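15 June 2025

Evaluation of Hesulus two-arm kit, laundry task, notebook 3

Kit on loan from Amano until the end of the month. Decision needed on whether we buy one or stay with the Ditska arms. Ghassan Rizk has the quote.

Setup

Both arms on the low mount, wrist cameras connected, supplied calibration loaded without edits. Calibration took 42 minutes for the pair against the half hour in the manual, most of it spent on the right wrist camera, which dropped off the bus twice until I reseated the connector. Firmware left as shipped. Joint logging on at 300 Hz.

Task as agreed: front loader, door open, basket on the floor under the door, mixed clothing. Left arm deals with the door, right arm with the garments.

Door contact

Left gripper is brought up to the door rim from below and pushes with the fingertip. No grasp attempted. The rim is thick for these fingers and I would sooner have a repeatable push than a marginal pinch. Right gripper waits open over the floor, clear of the basket. Basket has the red garment on top and a white one in front of it.

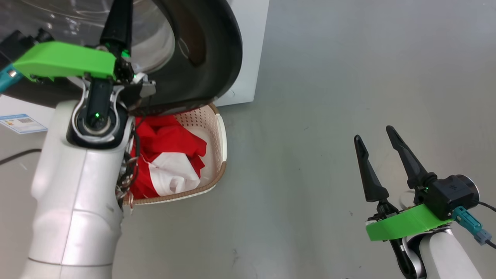
Points against the kit

1. Cable routing. The bundle behind the left shoulder hangs free on the basket side. Clips are not in the box. Farah sells a sleeve that should fit, not yet ordered.

2. Reach. Low mount suits the basket but leaves the left arm well extended at the door. Torque warning threshold needs raising or the mount needs to go up a notch. Try the mount first.

3. Log export. Stops at 1,000 rows per file with no message. Today's session is 2,727 rows, so three files, joined by hand. Raised with Amano.

Points for

Status lights on the joints and grippers are easy to read from the bench. Green gripper housings are printed parts and Amano supply the files, so a cracked one is a local job.

To do

Repeat door contact with mount raised. Swap right camera cable. Ask Ghassan whether the quote includes spare fingers - the Ditska price did.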